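Call for participants: come boss our robot around in Medina

Want to spend an afternoon telling a robot how to clean up a kitchen? I run the household tasks study at the Grevholm lab in Medina, and I'm looking for 51 people to take part in our next round, starting in June. You don't need to know a thing about robots. If you've ever had an opinion on how somebody else puts dishes away, you're exactly who I want!

Let me tell you what we're testing. We have a two-armed robot with hands that have fingers, and it learns kitchen chores from people who steer it. Last winter we collected 703 runs that way, all of them steered by folks in our own building. Then we tried something new, a method we call Pokundale (named after a hiking trail, long story). You watch the robot work on its own, and the moment you think it's about to mess up, you press a pedal and say what it should do differently. "Turn it over first." "Slower." "Other hand." The robot's training then leans hard on those few seconds around the pedal press and mostly skips the boring parts.

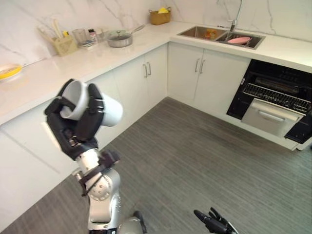 In our pilot, 23 people gave us 132 of these spoken corrections, and the version trained with them dropped fewer cups than the version trained on steering alone. I was thrilled, but I'm also suspicious — most of those 23 were engineers, and engineers talk to robots in a pretty odd way. So now I want to know if the result holds up with teachers, line cooks, retirees, bus drivers, whoever you are.

A session goes like this. You come in and get a short safety talk, then you practice with the pedal until it feels natural. After that you watch the robot do dish chores, things like cups and plates, and correct it whenever you feel like it. There's no score and you can't do it wrong (some of our best data came from a person who hardly pressed the pedal at all). At the end I'll ask what bugged you the most, and I do write it all down.

You need to be 18 or older, comfortable speaking English out loud for a couple of hours, and able to press a foot pedal. If the pedal is a problem, tell me and we'll set up a hand button. We record your voice and your pedal presses, but we don't film your face.

We pay $51 per session, plus parking, and there's coffee. Sessions start at 1 p.m. or 4 p.m. To sign up, use the form on the Grevholm study page and put "Pokundale" in the subject box, along with which start time you'd like.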